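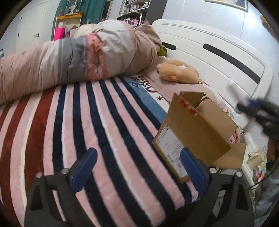

Skavero Home > Bedroom > Blankets > Lurneck Striped Plush Blanket

Lurneck Striped Plush Blanket

$60
In stock, ships from Skondton
Sizes: Single, Large
Color: Diagonal stripe (pale pink, navy, white, deep red)

Every bed does two jobs. At night it is a bed. During the day it is the largest flat surface in the house, and everyone who lives there knows it. Coats go on it, clean laundry goes on it, parcels get opened on it, and the drawer you swore you would sort through gets tipped out on it some afternoon when you should be doing something else. The Lurneck is a blanket for the second job that happens to be very good at the first.

It is thick, plush on both sides, and striped on the diagonal in wide bands. We have been asked why the stripes don't run straight. Straight stripes have to line up with the edge of the mattress, and if they don't, you will see it from the doorway every morning for as long as you own the blanket. Diagonal ones let you throw the thing on and walk away. People who iron their pillowcases may feel this is cheating. They are welcome to look at our plain cream blanket, which shows everything.

About the colors

The pink is pale, the navy is properly navy, and the red leans a little toward brick depending on your bulbs. We tried a brighter red. It looked like a barber shop. The white sits between the others and is the only part that will need your attention, mostly after breakfast.

People buy this for children's rooms and for grown-up rooms in equal measure. It gets along with stuffed animals. It also gets along with a sensible beige comforter, and with a white headboard, and with the sort of room where the curtains were chosen by one person and everything else by another.

As a work surface

A few practical notes from owners and from our own bedrooms.

Cardboard boxes stay where you put them. The pile has enough grip that a carton can be set down open and reached into without it sliding off toward the pillows. It will still tip if you stand it on a soft spot and pack it badly, and we can't help you there.

Roll the comforter out of the way first. Folding it is more respectable, but a roll pushed to the far side of the bed gives you a kind of soft wall, and small things roll less far than they would like to. If you have our Partanen comforter, it rolls up well enough to do this and falls back open at bedtime without much of an argument.

Keep the packing tape off the plush. It will come away, and it will bring some of the blanket with it.

Small white objects vanish on the white bands. Earbud cases, pill bottles, the caps of things. Put them on the navy, or better, straight in a box.

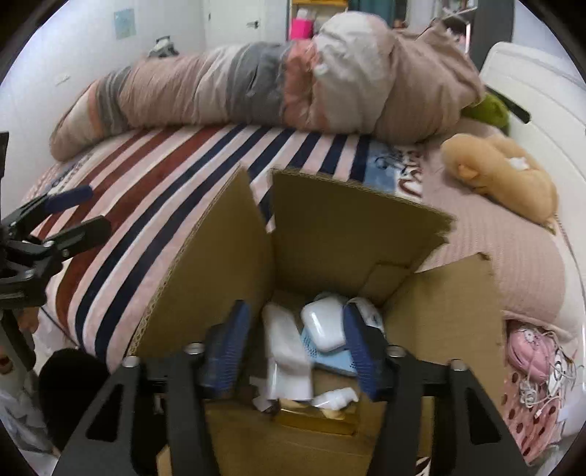
Small things in a carton on the striped blanket, with the comforter rolled up behind.

As a blanket

Warm. We could say more, and in the first version of this page we did, with a chart. The single is enough on its own for most people from spring until the heating goes on. After that it goes under or over a comforter according to taste, and we have learned not to take sides. Under is warmer. Over looks better and ends up on the floor.

It does not rustle, it does not crackle much in dry weather, and it has no fringe. We used to sell one with a fringe. Cats had views on it.

The weight is noticeable without being one of those weighted blankets that pin you down like a tax bill. You can carry it down a flight of stairs and still see your feet if you fold it first.

Washing

Cool wash, gentle cycle, on its own. It takes up the whole drum of an ordinary home machine, so the idea of adding a few socks should be resisted. Use less detergent than you think. Tumble on low, or hang it over a rail and turn it once. No bleach, no iron. No fabric softener either, which flattens the pile and makes the blanket feel like an elderly bath mat.

Wash it by itself the first 2 times in particular. The navy sheds a bit of fluff to begin with. Clean your lint trap. You were going to anyway.

Crumbs shake out. Cracker crumbs need a second shake. Glitter is permanent, on this as on everything.

What you get

1 Lurneck blanket, folded, in a paper band
Care card, same advice as here with fewer opinions

Pillows, comforter, headboard, toys and boxes are not included. The Partanen comforter is sold separately and has its own page, where we are slightly more polite.

Delivery and returns

Orders leave our Skondton warehouse in a plain brown carton. We stopped using plastic sleeves last November, so if it is raining and your porch has no roof, pick a delivery time when someone is in. The carton is a decent one and is worth keeping for moving house, storing sweaters, or holding the contents of that drawer.

You have 32 days to send it back. It may be unfolded, lain on and slept under. It may not be washed, and it may not come back smelling of somebody's dog, however nice the dog. Seams are covered for 13 months. If one opens up in that time, send us a photo of it and we will repair or replace the blanket, whichever is quicker.

Questions we get

Will it fit my bed?
The single covers the top of a single bed and hangs down a little at each side. The large does the same for a double. On anything bigger it becomes a throw, and you can call it one.

Do the stripes run the same way on every blanket?
Yes. If you put two side by side they will agree with each other, though they won't join up in the middle. If this is going to bother you, buy one large.

Can I get it in gray?
We have had more than 60 requests for gray. There is plenty of gray in the world already and we would like to leave this one alone. The Partanen has a gray band in it if you need some close by.

Is it all right for someone with allergies?
It is synthetic all the way through, with no wool and no down. Wash it before the first use and it should behave.

Does it slide off in the night?
Less than most. Tuck it in at the foot and it stays. If you kick, you kick.

Can I cut it down for a crib?
Please don't. The edge binding is what holds the pile in, and you would be finding pink fluff in the butter.

Page last updated 14 July 2019. Price is for either size. Gift wrap available at checkout, in brown paper, with string.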